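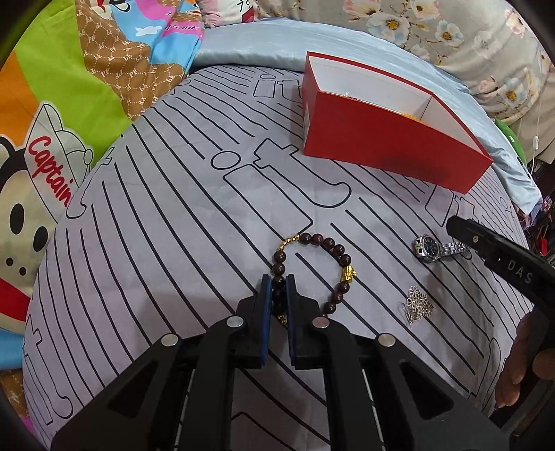 My jewellery, sorted before the new year

Reading time: 2 minutes

December 23, 2024

Every winter I take all my bracelets out of their boxes and put them on the bed, because the light in the bedroom is good and the small beads do not roll far on a sheet. I look which elastic is tired, which clasp needs a drop of oil, and what I have not worn for a whole year. Most of my pieces are not expensive. I bought many of them at the Skellside market, and the dark red beads with the gold charm cost me 140 crowns after a long and friendly discussion.

I wear that one on the left hand, together with the watch. My sister thinks it is too much for one person, but I like how the gold looks beside dark beads. The charm is heavy, so I ask Mr Stankevičius to put a new elastic every second January.

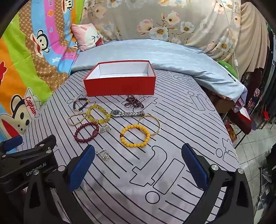

How do you keep bead bracelets so that the elastic stays good?

Lay them flat in a closed box, away from the radiator and the window, and do not hang them on a hook. The weight of the beads pulls the elastic all the time, and after some months it becomes long and thin.

The red box is for the bracelets I wear most often. Yellow beads and dark blue beads can be neighbours, but I wrap the silver flowers in a piece of soft cotton so they do not catch on the others. The watch goes on top, with the dial up. I clean its band with warm water, one drop of washing-up liquid and an old toothbrush, and I keep the water far from the crown.

Next time I will show the earrings, which are still in three different drawers. If you know a good shop for strong elastic, please write it in the comments. The one from Gullard was too thick for my smallest beads.

Esperanza Van Dusen

445 likes · 200 shares

Contact | Copyright Esperanza Van Dusen | Back to top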